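### 4.2 Limits of simulated evidence

The draft handling rules lean on 3,223 grasp trials run in Grimia. Atallah and Darwish accept all of them as proof of safe contact. We do not. 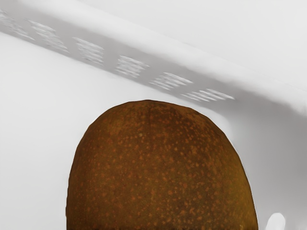 **Figure 2.** Simulated grasp view, kiwi fruit.

Contact rules should rest on measured force. A speckled skin, as on the kiwi in Figure 2, can look convincing and still say nothing about bruising. We would require 500 physical trials per fruit before any pass is recorded, and the draft asks for 6.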